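Slide 1 - Small fruit, one box
Talk for the Grimitz home cooks evening, 02/07/2017

Say hi, thank Leobardo Maldonado for setting up the chairs. Ask who has mandarins at home right now. (Hands. Wait for it.)

Tonight is all about little fruit: mandarins, cherry tomatoes, cherries when you can get them. I love this stuff!

Slide 2
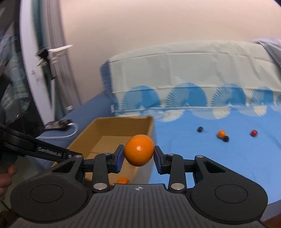 Small fruit and a cardboard box, on blue.

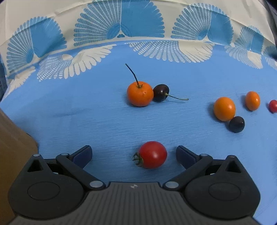
Slide 3 - Sorting before you store
Spread everything out on a cloth first. You see so much more that way, and a soft spot on one mandarin can spoil its neighbors in the box. Pick each one up, turn it over, give it the lightest squeeze. Heavy for its size is good. Puffy skin usually means it's drying out inside - eat that one tonight.

Tell the Soylu story here. 26 mandarins in a deep bag, left by the heater, and 14 of them were mush by the weekend. Pause for groans.

Slide 4 - What goes where
Mandarins: cool room for a few days, fridge if you want them to last. Shallow box, two layers at most.
Cherry tomatoes: on the counter, out of the sun. Leave the green tops on if they came that way, they smell wonderful.
Cherries: straight to the fridge, unwashed, stems on. Rinse just before eating.

Somebody always asks about washing it all at once. No! Damp fruit in a closed box molds so fast.

Slide 5 - Aleksi's salad
Aleksi Heiskanen gave me this one and I make it constantly. Three mandarins in thick slices, a big handful of cherry tomatoes cut in half, salt, olive oil, torn mint. Let it sit ten minutes so the juices run together. Bread on the side.

Pass the tasting bowls from the left. Questions while people eat.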